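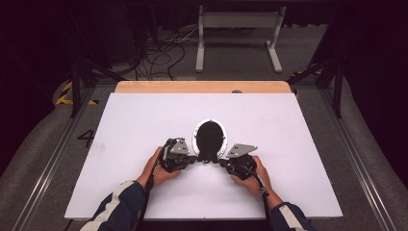
Fig. 1. Black oval piece upright on the white board, tick-marked ring around it.

Unit 3 handout – Turning and Lining Up on a Marked Ring
Zerklow workshop course, revised 2018-09-26

Bring this to the bench session. Notes from the talk are mixed in with the steps, sorry about the order.

What we're after
Setting a part to an angle and reading that angle back. Same skill for dials, valve stems, clock hands, camera mounts. The ring does the measuring, you do the placing.

Words used
Part – whatever is being turned.
Ring – the flat oval with marks along its edge.
Pointer – the feature on the part you read from. Pick one and stick with it.
Zero – the mark you start from. Write down which one!

Oval vs round
Lots of questions on this last time. On a round ring, equal angles give equal spacing along the edge. On an oval they don't. Marks bunch up or spread out depending on where you are, so never judge an angle by the distance between ticks. Read the mark. If you want to check a ring, lay a plain protractor on the center and compare at four places, not just the two ends.

Bench steps
1. Board flat on the table, no rocking. Wipe it first.
2. Part goes upright, base down. Let go and see if it stands by itself.
3. Hold low, near the base. Holding up high tips the part before it turns.
4. Eye straight over the pointer. Reading from the side is the most common mistake in the reports.
5. Turn slowly to the target. If you go past, come back well before it and approach again from the same side.
6. Release, wait, read again. Write both readings.

Worked reading
Target 43, reading after release 39. Error is reading minus target, so –4. Keep the sign. A table full of plain 4s tells us nothing about which way the part slipped.

If errors are all the same sign your zero is probaly off. If they jump around it's your grip or your eye. Fix the zero first.

Two hands
Push from both sides evenly. One side harder and the part walks across the board while it turns, then the center is wrong and so is every reading after. Check the center again every few turns.

To hand in
18 readings per pair, both directions, on the Tarigan sheet (the one with the sign column). Plus one short paragraph on where your largest error came from. No essays, 600 words is the absolute limit and most of you need far less.

Reading before next unit: Irier booklet, the section on scales and paralax. Skip the part on verniers for now – we get to that in Unit 5.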